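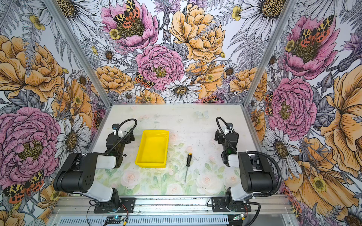
By Idris Price
Posted 4/1/23 in Home & Bench

I have owned a lot of screwdrivers, and for most of my life I could find maybe one of them. It was usually in the bathroom. I don't know what I was fixing in the bathroom. So when people ask me what changed once I got serious about my workbench, they expect me to start with the pegboard or the label maker (I have both, and I love the label maker a little too much), and instead I start with trays.

Plain plastic trays, the brighter the better! A yellow one like the one up top is my favorite kind. Rounded corners so crud doesn't pack into them, sides that flare out a bit so your fingers can get in, and a color you can spot from the other side of the garage. I paid 3 dollars for my first one at a church sale in Bedalholm and I've been hooked ever since.

The rule I follow is simple enough. The tray holds whatever came off the thing I'm working on, and the tool stays out on the table next to it. Screws in, screwdriver beside. For years I threw the driver in with the screws and then went digging for it every 2 minutes, scratching up the plastic and flipping washers onto the floor. Now it lies to the right of the tray, since I'm right-handed, and my hand goes there without my eyes having to help.

Black and yellow handles are good for the same reason. My neighbor Morgan swears by clear ones, because they look classy, and she's right, they do — and last July she spent 37 minutes looking for one that was on the bench the whole time.

Now, the roses. I am a big believer in a pretty work surface, and I get teased for it. Pale pink roses, soft green leaves, one little blue-white butterfly near the back edge, flowered paper going up the walls on three sides... I could fix toasters in there all day. A washed-out print also shows you the dust, so you wipe it down more often. Mine's an old tablecloth from a shop over in Zorkthorpe, and it has outlasted two gray rubber mats.

The one trouble with a print is small brass screws. They go missing on a flower faster than you'd think, and I lost a good one from my mother's Bundow radio that way. I found it again months later, in a slipper.

So get the tray out first, before you loosen anything. Set it down empty, put your screwdriver next to it, and then go make your coffee. The radio can wait.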